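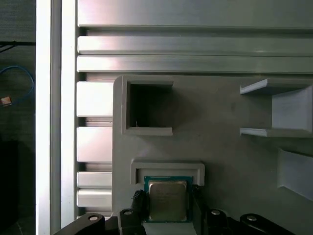
Pesquisar na comunidade... Pesquisar

Categoria: Redes e armazenamento > NAS > Backup e cópias de segurança

Backup do NAS para disco USB para sempre no mesmo sítio

Melati Raju

Boas a todos. Tenho um NAS Koltitum de 4 baías aqui no escritório, comprado em agosto, e até agora zero problemas. Uso a app Clometti para fazer a cópia da pasta Clientes para um disco USB externo, ligado atrás. Tarefa agendada, todas as noites.

Desde a semana passada a tarefa arranca, copia, e aos 45% para. Não dá erro na hora. Fica lá "em curso" e de manhã aparece "interrompida pelo sistema". Mais nada. O log também não ajuda, só diz o mesmo.

O que já fiz:
- reiniciar o NAS (duas vezes)
- trocar o cabo USB
- passar o disco para a porta da frente
- apagar a tarefa e criar outra igual

Sempre 45%. O disco tem espaço de sobra, e se o ligo ao portátil abre normal, vejo os ficheiros todos, os antigos pelo menos. Não quero formatar sem ter a certeza, porque é a única cópia que tenho fora do NAS. Sim, eu sei.

Alguem já apanhou isto? É do disco, da app, do NAS? Obrigada desde já, preciso disto a andar antes do fecho do ano.

Publicado: domingo, 29 de dezembro de 2024

Azlan Harahap

Antes de mais: não formates nada.

Parar sempre na mesma percentagem cheira-me a um ficheiro concreto e não ao disco a morrer. Um disco com sectores maus costuma parar cada vez num sítio, ou fica lentíssimo, ou faz barulho. Costuma, não é regra.

Duas coisas para ver, por esta ordem.

Primeiro, em que formato está o disco USB? Se foi comprado já formatado e nunca mexeste, pode estar em FAT32. E FAT32 não aceita ficheiros de 4 GB ou mais. Se na pasta Clientes entrou um ficheiro grande na semana passada (um vídeo, um arquivo de correio, um zip de um projecto), a cópia chega lá e encalha. No Windows vês isso com botão direito no disco, Propriedades, linha "Sistema de ficheiros".

Segundo, se não for FAT32, vai à tarefa no Clometti, Opções, Avançado, e liga "Registo detalhado". Vem desligado de origem. Corre a tarefa à mão, de dia, e quando parar abre o registo e vê a última linha. Tem o caminho completo do ficheiro onde ficou. Tira esse ficheiro da pasta, ou põe na lista de exclusões, e corre outra vez.

No meu caso era um nome de ficheiro com dois pontos no meio, vindo de um Mac. O NAS aceitava, o disco externo não. Mudei o nome e andou.

Se for FAT32 vais ter de formatar em exFAT ou NTFS, mas aí copia primeiro o que lá está para outro lado qualquer. O portátil serve, se couber. E compra um segundo disco, a sério. Um fica ligado, o outro na gaveta, trocas à sexta.

Kamarul Pattinasarany

Tive igual. Formatei o disco e ficou bom. 20 minutos e está feito

Xuân Bùi

Ao que o Azlan disse juntava a hibernação. No Koltitum há uma opção de adormecer discos externos ao fim de 20 minutos sem actividade, em Painel > Energia > Dispositivos USB. Se a tarefa fica muito tempo a comparar ficheiros antes de escrever, o NAS acha que o disco está parado e desliga-o a meio. O sintoma é esse mesmo, "interrompida pelo sistema", sem código de erro. E como a parte de comparar demora mais ou menos o mesmo todas as noites, a percentagem também sai igual.

Põe em "Nunca" só para testar. Se passar dos 45% está achado. Depois podes deixar assim, ou subir o tempo.

Outra coisa, a actualização do Clometti deste mês voltou a pôr algumas definições de origem, a mim mudou-me a hora das tarefas e a parte dos avisos por email. Não sei se mexe na energia, mas vale a pena ires ver. E liga os avisos por email já agora, assim sabes de noite e não de manhã.

Ah, e experimenta sem hub se tiveres algum pelo meio. Não disseste.

Melati Raju

Sem hub, directo. O disco está em NTFS, acabei de ver, portanto isso fica de fora. A hibernação estava nos 20 minutos, sim. Mudei para Nunca e liguei o registo detalhado, está a correr agora. Vai nos 31%. Logo digo.

Kamarul, formatar fica para último, mas obrigada.

Etiquetas: nas, backup, disco usb, clometti, koltitum, tarefa interrompida

Contacto | Regras da comunidade | Privacidade | © 2024 Comunidade Hendora | Voltar ao topo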